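Support > Tableware > Arnix Cuesta Dinnerware > Care Guide > Section 3

Section 3. Cleaning and Storage

3.1 Before first use

1. Remove all packing material, including the paper disks between plates.
2. Wash each piece by hand in warm water with a mild dish soap.
3. Rinse and dry with a soft cloth.

Note: Adhesive residue from the price sticker may be removed with cooking oil. Do not scrape the surface with a blade.
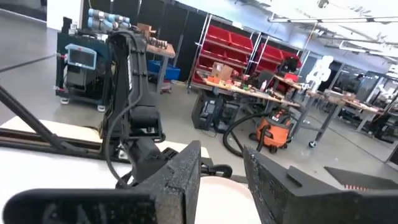

3.2 Dishwasher use

Cuesta plates and bowls may be washed in a household dishwasher at temperatures up to 54 °C. The serving lids in the Utach series are excluded and must be washed by hand.

1. Scrape off food remains. Soaking is required only where food has dried on.
2. Load plates upright with a free slot between neighboring pieces.
3. Place bowls on the upper rack, facing down at an angle.
4. Select a normal or gentle cycle. Do not select a sanitizing cycle.
5. Allow the load to cool before opening the door fully.

CAUTION: Do not use chlorine bleach, oven cleaner or steel wool. Damage caused by these products is not covered by the warranty (see Section 6).

3.3 Stains

Tea, coffee and tomato stains may be treated with a paste of baking soda and water. Apply the paste with a damp sponge, leave it for 3 minutes and rinse. Repeat if necessary. Colored glazes should be tested first on the underside of the piece.

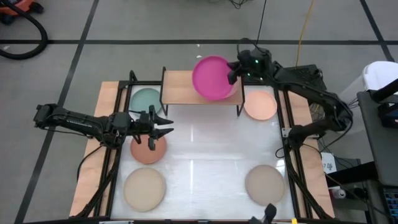
3.4 Storage

1. Make sure all pieces are fully dry.
2. Stack plates by size, with the largest at the bottom.
3. Do not nest bowls of different series.
4. For storage longer than one season, place a sheet of paper or felt between pieces.

Note: Pieces with chips or cracks should be withdrawn from use. Replacements may be ordered singly from the Skondgate service center under parts code 213. Please state the series and color as printed on the carton.

Continue to Section 4, Microwave and Oven Use.

Was this page helpful? 54 found this helpful | 3 comments

Contact Support | © Arnix Tableware | Back to top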